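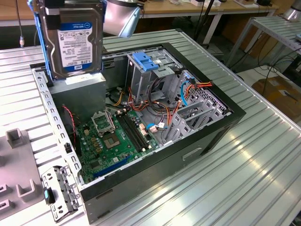

Went to the open day at Junell this morning, the electronics recycling place out in Bruvesville. The pitch: robots that take apart old desktop computers so the parts can be reused. I've sat through a lot of these pitches. Thread.

The system is called Trasto. According to the handout it can handle 90 desktops a shift. I asked whether that was a measured number or a target. It's a target.

The job they picked for visitors was hard drives. Drive in a blue plastic caddy, arm, gripper, go. Fine, but a caddy is the one part of a PC that was designed to be handled in a hurry. Show me a stripped screw. Show me a cable somebody glued down years ago.

I said that out loud, and got a polite smile and a second handout.

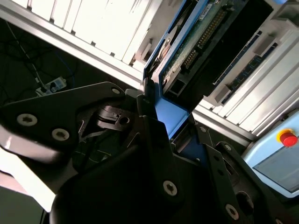 Yusri Santoso: I was in the later group and asked about the caddies too. They told me drives with no caddy still go to a person at a bench. So what share of the machines coming in have one?

Good question Yusri, and I couldn't get that share out of them either. "It depends on the source" was as far as I got. Office PCs, sure. The stuff people drag out of a basement, I doubt it.

Also asked who opens the case and takes off the side panel. A person does. Who lays the thing on its side on the table? Same person. I'd like that person's minutes in the 90.

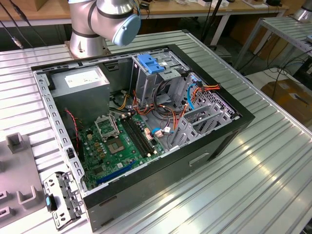
Side panel off, arm at the back of the table.

Fadime Ateş gave the talk, and to be fair she was straighter than the handout. She said cables are the hard part and that she wouldn't promise anything on them before March. I'll take that over a slide that says 100 percent.

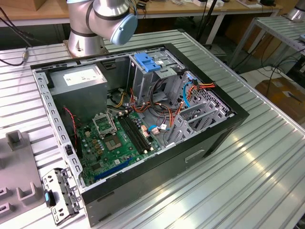 She also said the plan is to sell the setup to Solberg for their warehouse. I'd want to see it run a full shift on whatever comes off the truck first, with somebody outside the company holding the clipboard.

Would I go back? Yeah, in March, if they let visitors bring their own PC. I have 2 in the garage that would make a nice test.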